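White cubby shelves for fruit — good idea or not?
Started by hutara_amarachi, 25 November 2022

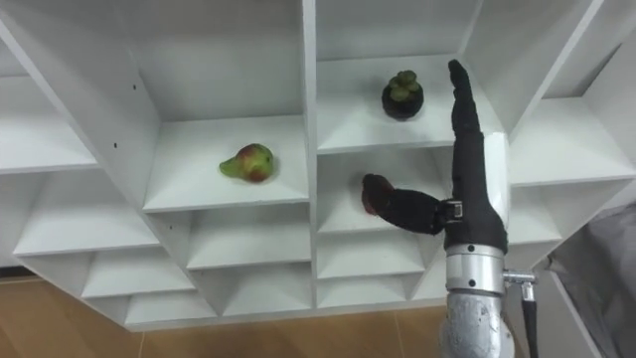 Post 1 — hutara_amarachi
Hello all. I have put up the white shelves and I would like to keep fruit in them. For now there is a pear in one of the wide places and a mangosteen higher up, on the other side of the middle divider. My husband says fruit belongs in a bowl. Two dark screw holes are still showing on the inner wall at the left. Should I fill them or buy caps?
Amarachi Mohammed

Post 2 — Culov
Caps. You can take them off again when a screw needs turning. Filler on white always shows after one year, I did 16 holes in my hallway and I see every one of them.

Post 3 — rikance
I don't agree about filler. Use a fine one, sand it, and paint two times. Caps collect dust.
For the fruit, I would not put the pear so near to other ripe things. Mine went soft in February even in a cold room.

Post 4 — Nwachukwu
The pear is alone in its cubby, so what is the problem? I keep pears on an open shelf and turn them every day. The mangosteen I would eat soon, the shell becomes hard and then you need a knife and much patience.

Post 5 — rikance
Alone, yes, but the front is open. The air is the same air.

Post 6 — hutara_amarachi
Thank you for the answers. I found caps, a bag of 40 for less than one coffee — I will try these first. Does somebody put paper under the fruit? I am afraid of marks on the white.

Post 7 — Culov
Baking paper, cut to size. Change it when it gets sticky.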